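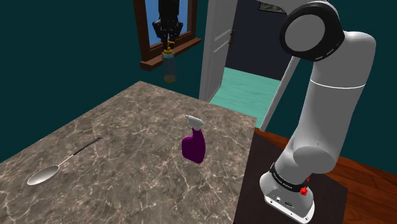 Friday at the Kostier open day

I drove out to Clodville on Friday to see what the Kostier lab has been doing with its simulated kitchen. The drive from Cullbridge took longer than I planned and I missed the welcome talk, which was fine with me. The coffee was still out.

The demo I wanted was the one with the counter. It runs on a big screen at the back of the room, all computer-rendered, with one gray arm mounted beside a marble-patterned countertop. The arm had a clear pump bottle with a yellow top in its gripper. A purple spray bottle and a big serving spoon were lying in wait on the counter - the spoon is the one I would have liked to see it try.

They run 700 trials on each task before they change any settings. On the bottle task, 278 of the last batch were marked as failures, and the woman at the desk said most of those were slips at the pump top. She pulled up the log and let us scroll through it. I liked that more than the talk on grip force, which went on for 14 slides.

There was a second room with a real arm from Effiong, but the line was long and they only let in 2 people at a time. I gave up and went back to the screen.

Parking is behind the building, not in front. The sign is easy to miss. The next open day is in December and I plan to get there early for the second room.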